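# Starnness Opens Lending Library of Adapted Toys and Switches for Families

Mon 7 May – Starnness, the family support charity, today opened a lending library of adapted toys, switches and play equipment for children with physical and learning disabilities. The library is based at the Tena Center and is free to join for any family living in the county.
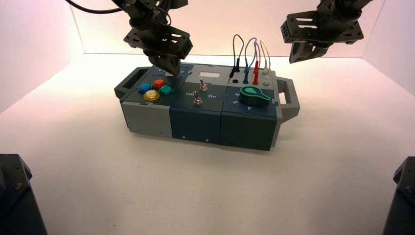 Families can borrow up to five items at a time and keep them for a month. Loans can be renewed once if no other family is waiting. The collection covers switch-operated toys, sensory lights, adapted board games, positioning cushions, easy-grip art supplies and a range of buttons and controls. Many children who find small parts hard to manage do well with large, round push buttons in plain colors, such as blue, red, green and yellow, and a good share of the library's stock uses controls of that type. A carrying handle matters too, and staff looked for items with one wherever there was a choice, as most families will be moving things between home, school and a grandparent's house.

The library holds 1151 items on opening day. Most were bought new with a grant from the Lekota Fund. The rest came from families whose children had outgrown them and from two schools that were clearing out their equipment rooms.

Adapted equipment is expensive. A toy that sells for a few dollars in a regular store can cost many times that once it has been changed to work with a switch, and parents often have no way to try one out first. Families who took part in the Starnness survey last year said again and again that they had closets full of things their child had used once. Several had put off buying anything at all after a bad purchase. The library is meant to let them try an item at home for a few weeks before they decide whether to spend the money.

"We hear from parents who have saved up for months for a single toy and then found that the switch needed more pressure than their child could give," said a Starnness spokesperson. "They can't return it because the box has been opened. With a loan, they bring it back and take home something else."

**How borrowing works**

Parents, foster parents, guardians and other relatives with regular care of a child can join. There is no need for a formal diagnosis or a letter from a doctor. New members fill out a one-page form, show proof of address and choose a pickup day. A membership card is issued on the spot.

Members can browse the shelves in person or look through the catalog on the Starnness website. Each catalog entry lists the size and weight of the item, the type of batteries it takes, whether it makes noise, and how much force is needed to work it. Entries also say whether an item can be wiped down or has to be machine washed. Members can reserve items online and collect them at the front desk.

A first visit usually takes longer than later ones. Staff will ask how the child sits, which hand or body part the child prefers to use, and what the child already enjoys. Families are welcome to bring the child along. A quiet room next to the library has floor mats, an adjustable table and dimmable lights, and can be booked in half-hour slots. Siblings can come too.

There is no deposit and there are no late fees. Families who have trouble getting an item back on time are asked to call the desk. Normal wear is expected, and members will not be charged for it. Lost items will be handled case by case.

**Cleaning and safety checks**

Every returned item is cleaned, tested and put on a holding shelf before it goes out again. Fabric items are washed at the center. Hard items are wiped down with a disinfectant that does not leave a strong smell, after families in the trial said that scented cleaners bothered their children. Battery covers, cords and small parts are checked at each return, and a card in the storage bag shows the date of the last check.

Items that fail the check are pulled and sent to the repair bench. Those that can't be fixed are taken apart for spares. Families who notice a problem during a loan should stop using the item and let the desk know – a replacement will be set aside if one is in stock.

**Results from the trial**

The library follows a small trial that Starnness ran in February at its Bikura branch. Families in the trial chose from a short list of items and filled out a comment sheet at the end of each loan. Over two thirds of the sheets asked for longer loans, and the loan period was raised from two weeks to a month as a result.

The comment sheets led to other changes. Parents asked for plain instructions with large print, so each item now comes with a single card that gives the setup steps on one side and ideas for play on the other. They asked for spare batteries to be included, and these are now in every bag that needs them. They also wanted to know in advance how loud a toy was. Staff have marked each item as silent, quiet or loud, and the loud ones are shelved together.

One request could not be met. Several families asked for the library to lend communication tablets. These need to be set up for each child by a speech therapist, and Starnness does not have a therapist on staff. The desk can give families a list of local clinics that offer tablet trials.

**Schools and therapists**

Schools, day care centers and therapists in private practice can apply for a group membership beginning this fall. Group members will be able to borrow more items at a time but will not be able to reserve ahead of families. Starnness made this rule so that popular items are not out on school loans for long stretches.

Teachers who would like to see the collection before then can come to the open afternoons listed on the website. No sign-up is needed for these. Parking at the Tena Center is free, with accessible spaces by the east entrance. The building has level access, and there is a restroom with an adult-size changing table down the hall from the library.

**Donations**

The library accepts adapted toys and equipment in working order. Items should be clean and complete, with any cords or chargers included. Starnness can't take car seats, helmets, medical devices or anything that has been recalled. Donors are asked to call before dropping off large items, as storage space is limited. Soft toys are accepted only if they are new and still have their tags.

Cash gifts go toward batteries, repairs and new stock. The grant from the Lekota Fund covers the library's rent and staffing for two years. Starnness is applying for further funding to keep the service free after that date, and to add a van that would bring loans to families in the north of the county who live far from the center.

**Opening hours**

The library is open on weekday afternoons and on Saturday mornings. It is closed on public holidays. Evening pickups can be arranged for parents who work during the day. Items can be returned at any time the Tena Center is open, including hours when the library desk is closed. Returns should be left with the building's front desk in the bag they came in, with the card inside. Please don't leave items outside the doors.

**About Starnness**

Starnness supports families of children with disabilities through parent groups, weekend activities, help with paperwork and a telephone advice line. It has branches at the Tena Center and in Bikura. Its services are free to families and are paid for by grants and public donations.

**Media contact**

Press Office, Starnness, Tena Center. Reporters who would like to visit the library should contact the press office in advance. Visits are held outside family hours, and interviews with member families can be arranged where families have agreed to take part.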